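Home | Reviews | Cleaning | Garden | Shop Talk | Contact

Filed under: Brooms, Pans & Buckets

Soft grass broom and blue plastic dustpan, a few months in

Quick one today, we open at nine and I still have a delivery to check in. Several people have asked about the broom and pan we use at the Gririlbridge shop so I'm writing it up once and then I can just send the link.

Short version. Broom: yes. Dustpan: mostly yes. Bucket: it's a bucket.

Broom first. Soft grass type, fan shaped head, striped wrap on the handle. I bought it because the old nylon one from Trultent had gone flat on one side and was just pushing grit from one end of the shop to the other. Zdeňka Šimko in the plant room swore by grass brooms and I'd been ignoring her for a year. She was right, fine.

On tile it's great. The fan is wide and it lies down flat when you press, so you get a proper line of contact and the fine stuff comes along with the big stuff. Potting soil, dry leaf bits, sand off people's boots. Nylon always left me a gray film of dust after. This doesn't, or a lot less anyway. 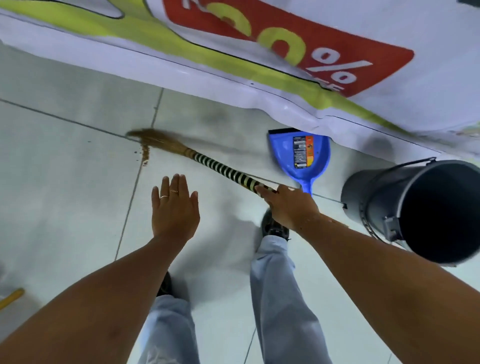 Grout lines are the one place I slow down. Sweep along them and the dirt just rides in the groove, so go across at an angle, short strokes, pulling toward you. Takes a minute to get the feel of it. After that I do the whole front, 40 feet of it, before the coffee is done.

It sheds. All grass brooms shed, expect little bits of straw for the first week or two. I took mine outside and whacked it on the step 23 times (Oldřich Vlček was counting out loud, very helpful) and that got rid of the worst. Still finding the odd one in September when I did the big clean, and I'd had it since spring. Don't get it wet. Don't stand it on the bristles either, hang it up or they bend and stay bent.

The wrap on the handle is nice to hold, not slippy. Handle is a bit thin for big hands. Oldřich complains, I don't notice.

Now the dustpan. I paid 5 bucks and wasn't expecting much. It's light, the blue is easy to spot when somebody leaves it behind the compost bags, and the handle is short enough that you can work it one handed while the other hand sweeps. You do have to bend down though. If your back is bad get one of the tall lobby ones, Skenine had a decent one last time I looked.

The front lip is the reason I'd buy this pan again. My last pan had bare hard plastic and it got a chip in it, and then you have that stupid thin line of dust that never goes in no matter how many times you back up. With a rubber edge you press down a little and it sits on the tile.
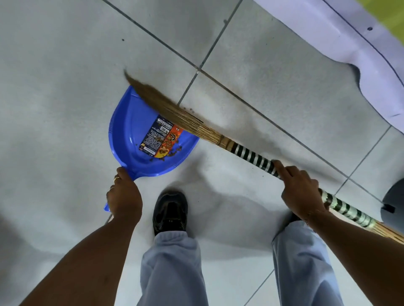
Stickers, my one real gripe. Every pan I've bought in the last few years has one somewhere and this is no different, there's a big product label stuck right inside the bowl, where the dirt goes. Crumbs of soil sit all over it when you sweep in. Peel it off before you start, with a hair dryer if you have one, becuase scraping it cold with a thumbnail leaves glue and then dust sticks to the glue forever. I did one like that at the Malý Street store and it never came clean.

Bucket: gray metal, wire handle. Holds sweepings. Loud if you drop it. Will outlive me.

Would I buy the set again? Broom yes, and I've already got a spare hanging in the back. Pan yes for tile. On rough concrete I'd think twice, I'd expect that to chew up a rubber lip pretty quick, haven't tried it long enough to say for sure. For carpet forget the whole thing and get a vacuum.

Ok delivery is here, 600 pots to unload. Will add somthing if the lip starts to go.

Previous | Next | All Reviews | Back to Top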